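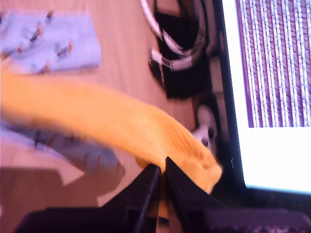 Two people at the last review asked whether the desk couldn't simply be cleared in an afternoon and left at that. A fair question, Jillila's office added, given that the grant is for 3000 and a bin bag costs a good deal less.

It could be cleared in an afternoon. It has been, more than once, and by the following week it looked the way it did before, with the cables back on top. What the grant pays for is the slower job of deciding where each kind of thing goes when a session ends, and then seeing whether anyone puts it there. This report covers the work up to the end of October.

Search this site Go
4 min read

Where things stand

The Gadthorpe workroom has had its shared desks sorted by category: cloths, paper, small sharp things, cables, and a category labeled "other" that we are trying to starve. The cloths were first, being the easiest to pick up and the hardest to keep folded. The orange one has been in more or less every session since we began and has seniority over most of the furniture. It now has a drawer. It spends part of each day in it.

The pale blue sheets took longer. People lay them on the desk to put small items on, a sensible habit right up to the moment they need the desk. Then the sheet gets lifted with everything still on it, and we are all on the floor with a magnet. The new rule is that the small items come off first and go into a lidded tin, and only then does the sheet move. Compliance is good in the mornings. After 4 p.m. it becomes a matter of personal conscience.

White cables remain our weak point. The plan in the original proposal was to coil each one, tie it and hang it from the rail at the back of the room. We bought the ties. The rail is up – slightly off level, but up. The cables have so far preferred to stay at the far edge of the desk in one knot, and we have come to respect the knot more than we did in the proposal. Untangling it took almost 90 minutes of a session that had been set aside for paper, and paper has therefore slipped.

Spending

Most of the money has gone on drawers, tins and the rail. The drawers came from Saarinen and arrived in good order, except for the runners, which arrived separately. We have held back the amount meant for labels until the categories stop changing. Printing "cables and misc." was an error we would like to make only once.

No money has been moved between budget lines. The Prornside room, the second site in the agreement, has had nothing spent on it beyond a visit with a tape measure. Its desks turned out to be shallower than the drawings said, so the drawers we picked for Gadthorpe won't fit and we are looking at open trays.

What we would do differently

We would start with the cables. We would also have asked people where they reach for things before we put the tins on the high shelf, where they were very tidy and entirely unused. They have since come down to elbow height, and the small items have begun to find their way in.

We were asked to report on morale. It is fine. There was a short dispute over whether cloths should be folded in thirds or rolled, conducted mostly by refolding each other's work. Rolled has the drawer for now.

Before the next report

Finish paper. Hang at least the long cables. Order trays for Prornside and measure the desks again first, as the tape from the earlier visit was read by 2 people who got different answers. We would also like to keep the remaining sessions at their present length and would be glad to hear from Jillila if that is a problem.

Contact | © Gadthorpe Workroom | Back to top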